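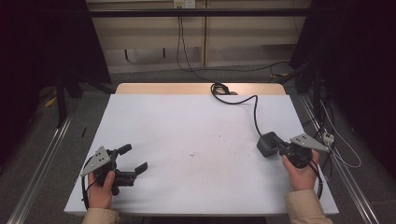

Let the Understudy Have the Night

I have been going to musicals since I was small enough to need a coat folded under me to see the stage, and in all that time I have heard the same sigh go up in the same spot. It comes when somebody opens the program and a little slip of paper falls out. "At this performance the role of..." And then the sigh, all along the row, as if the theater had announced there would be no second act.

I heard it again in January, at the Zullau Playhouse, where I had gone to see Surkik (my third time, and I'm not ashamed of it). Igor Stępień was out with a bad throat. Now, I love Stępień in that show. He plays the old ferryman as if he has been cold for fifty years, and when he gets to the song about the lamp I am no use to anyone. So I'll admit that I sighed too, and I probably sighed louder than the woman beside me, who had come a long way on the bus and felt she had a right to it.

Then Alper Uçar walked out in the same heavy coat, and within a few minutes I was leaning forward in my seat. He was a younger ferryman, crosser and quicker on his feet, and he got a laugh out of the line about the wet bread that I had never once noticed was a joke. The lamp song was smaller in his hands. He almost talked it. I missed the big note at the end, I really did, but I also heard the words properly for the first time, and I've been humming it that way ever since.

So here is my complaint, and it's a friendly one, because I'd like these places to go on taking my money for many years. Why do we treat a cast change like a burst pipe? The slip of paper is always tiny, it always sounds sorry, and half the time it doesn't say a word about who the person is. Uçar had been with the company through 37 performances of Surkik, singing in the crowd and carrying a crate, and learning the lead in the afternoons. I only know that because I asked at the bar. Put it in the lobby! Put his face up by the coat check, where people stand around with nothing to read.

I do understand the other side. The Playhouse has 1,990 seats, and they don't fill themselves. People buy a ticket for a name, they pay a sitter, they book a table, and they feel cheated when the name is home in bed drinking tea with honey. My sister drove to Kaltitz for the touring production of Thân purely for the leading lady, got the understudy, and is still cross about it. I wouldn't dream of telling her she's wrong to be disappointed. I would only say that she left at the intermission, and so has no idea whether she missed anything.

What I'd like is for theaters to plan for it. Give the understudy eight performances in a run, put them on the calendar when the tickets go on sale, and knock a bit off the price if that's what it takes. Some of us would choose those nights. The regulars certainly would, and the students, and anybody who has already seen the show twice and wants an excuse to go again.

Stępień was back the following week, I'm told, and in fine voice. I've booked for the spring, upstairs on the left, and I haven't asked who's on.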